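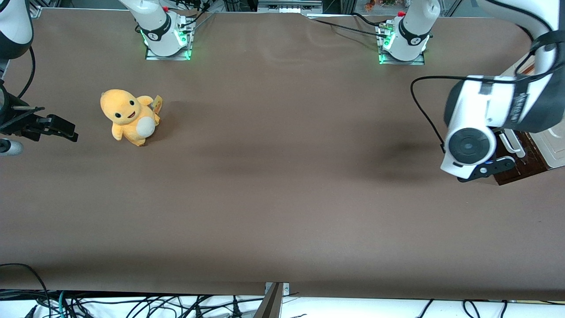

Plush toy on the brown tabletop.

November
By the Verkville Workshop Desk

Voneck Satin Wipe-On Finish: Review

Voneck sells this oil and urethane blend for indoor furniture that gets daily handling. I applied three coats to a maple side table and one coat to a pine test board. The can gives a recoat time of 13 hours. At a room temperature of 68 degrees, the second coat still dragged at that point, so I waited 24 hours between coats from then on.

Application is simple. A folded cotton cloth leaves fewer lap marks than the foam pad in the lid. Sand lightly with 320 grit between coats and vacuum the dust.

Water left standing for 90 minutes made no ring on the maple. Hot coffee left a faint one that faded overnight. The single coat on pine failed both tests.

Old dark stain is a harder case. The product adds sheen but no color, and pale scratches stay pale unless they are toned first.

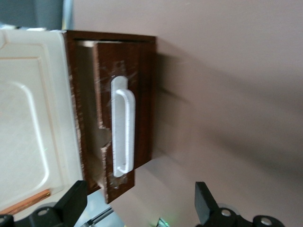

Cost and Storage

The pint costs $14 at Inbridge Hardware. Crichton's gel version costs less but takes longer to level. An opened Voneck can skins over quickly, so decant what is left into a smaller jar. Rating: 4 out of 5 for new wood, 3 out of 5 for touch-up work.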